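From: Kieran Dunmore
To: cell-practice list
Subject: Re: Table setup rules for two-arm work - draft 2, comments please

Sorry for the slow answer, was in Galtton all week with no laptop. Replying inline, some of it is long.

Sheena Rankin wrote:
> Draft 2 of the bench rules is below. Mostly what we agreed on the
> call, plus Gijs's wording on handovers. Please object now, I would
> like this in force at all three sites by August.
>
> 1. Only the parts for the current task within reach of either arm.
> Everything else off the table.

Don't love "off the table". At Stirnodside we have nowhere else to put stuff, the shelves are on the other side of the barrier and every trip means a stop and a restart. So people will ignore it, and once they ignore rule 1 they ignore rule 7 too. Suggest we split it. Front table = work zone, task parts only. Rear table = storage, allowed, but behind a line the arms can't cross in software. Then we check the line, which we can do in a minute, instead of arguing over what counts as clutter.

If we do that the software limit has to be set on both arms seperately. We found one station with the limit on the left arm only. Had been like that for who knows how long. Put it in the start-of-shift check.

> 2. Loose small parts to be kept in closed containers.

Agree with this one but it needs teeth. Closed means closed - a bag with the top open isn't closed. Blocks, pegs, clips, anything that rolls. Dorothy wanted lidded boxes only and no bags at all, I'd go along with her for new purchases but I'm not throwing out what we have. Also things stacked on top of other things. Say something about round items lying on their side up high, one bump of the table and they're in the work zone.

> 3. Cables to be dressed along the arm, with enough slack for full
> wrist rotation.

"Enough" isn't a rule. Can we have: move each joint to both ends of its range by hand guiding, at slow speed, watching the loop the whole way, before first use and after any cable change. The loop at the wrist connector is the one to look at. On the Grimow arms the strain goes into the plug and you get a gripper that drops out for half a second and comes back, and you spend a day blaming the code. Ask me how I know.

Dorothy has the cable log from last year, 40 faults over the three sites, and most of them are at that plug. I'd attach it but I only have a paper copy with me.

> 4. Handover between arms: the receiving gripper does not start to
> close until the giving gripper has stopped.

Yes. Keep it exactly as Gijs wrote it. Only thing I'd add - "stopped" has to mean reported stopped for a set time, not command finished. Those are different on our controllers and I think on yours too? Gijs please confirm for Ebrahimi, you have the older firmware.

And the reverse, which the draft leaves out. Giving gripper doesn't open until the receiving one reports a grip, by force or by width. With soft foam parts width is no good, foam squashes, you read a different number every time. We ran 296 handovers with foam cubes on the width check and I wouldn't want to defend a single one of those readings. Use force if you've got it.

> 5. Label each arm left and right as seen from the robot side.

Fine. Colored band near the base would do as well, as long as both arms have one and the colors are not the same. And write down which color is which on the station card, please.

> 6. Speed cap during setup and teaching.

Number? Draft 1 had one, draft 2 doesn't. Did it fall out or did someone object. If we can't agree then at least say "the lowest setting the controller offers", nobody can fight about that.

> 7. One person at the stop button whenever arms share a workspace.

Agree, no change. Would add that this person isn't also the one typing. We've all done it.

For anyone on the list who hasn't been near a two-arm bench (Dennis asked what a "handover" even looks like at table height), one from a session with the cubes:
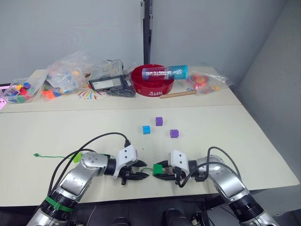

Handover, right arm holding the cube. Left gripper open and empty. Storage on rear table, cubes in front.

Look at the gap between the two sets of fingers, it's small. Which is why I want rule 4 strict and why I want the approach path written down per task. Straight in along one line, no curve, no shortcuts by the planner. Also gives you a feel for the split I'm after in rule 1. The rear table is pretty full and I could live with that, but those bags go against rule 2 the way I read it, blocks up near the opening. And the green cord on the front table, left side, wouldn't be allowed under my version. Cords and strings out of the work zone, full stop, unless the cord is the task. Fingers pick them up and you don't notice till it's wrapped.

Two more that aren't in the draft at all:

8 (new). Two tables pushed together count as one table only if they are clamped. Otherwise the seam opens up over a shift and your taught positions drift on one side only. We measured it at Stirnodside, it's real, I can send the sheet to whoever wants it.

9 (new). What's under the table. Nothing kept in the space below that someone would have to reach in for with the arms live. Draft says nothing on this and we had a near miss, Dennis has the report.

On records - Sheena, the bit at the end about logging every dropped part. For how long? At 2,000 cycles per station that's a lot of lines and people will just stop writing. Drops during handover only, I'd say. A drop on a plain pick tells you very little.

Otherwise ok to go from our side if 1, 3 and 4 get fixed. Can do a call before 4 pm any afternoon, later is bad for me. Gijs, the firmware thing is the one I need an answer on frist, rest can wait.

Kieran
Stirnodside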